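Ticket 3683: Dividers in parts organizer
Product: Gretex hinged organizer, removable dividers
Status: Open

Customer reports that small nuts slip under the cross dividers when the box is carried by its handle. Asked the customer to press each divider down to the floor of the tray and sort the hardware again.
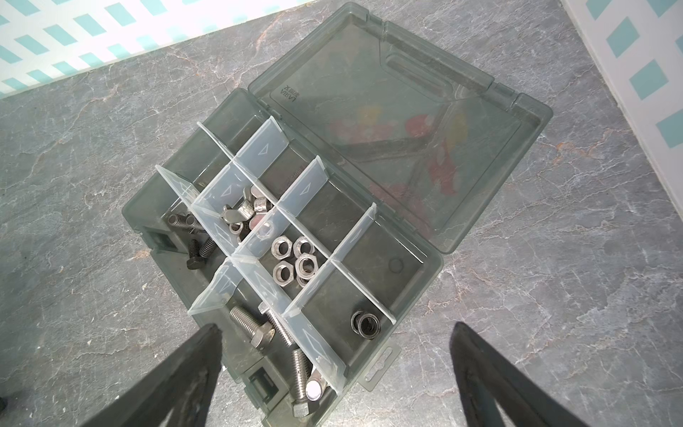 Drellik, Sat 2 September

Bolts, wing nuts and hex nuts are in separate compartments. Both latches are on the tray. Customer wants 3 spare cross dividers. Parts desk has 16 in stock. Waiting for shipping address.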